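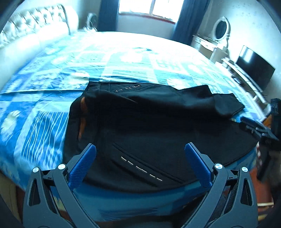
Black fabric on a blue quilt, the segmenter's least favorite garment.

I spent most of November on a grasp planner that wanted to pick up the bed. Dark folds on dark cloth gave it almost no depth edges, so it went for the quilt pattern, which has plenty.

Zinash Hailu suggested I stop tuning thresholds and look at the labels. I looked at 318 of them. A lot of the "waistbands" were shadows, and I had drawn most of those myself.

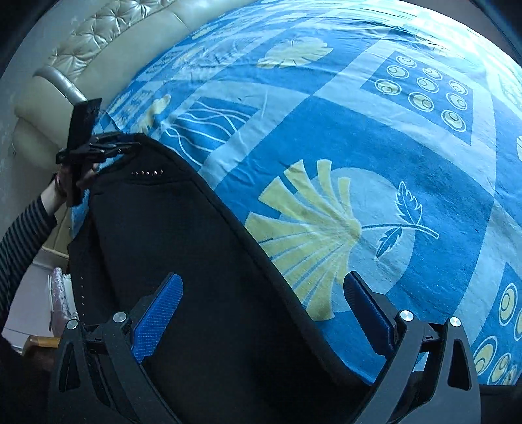
One gripper at the far end, two fingers waiting nearer by.

The relabeled set goes into Wilach tonight. The bed remains undefeated.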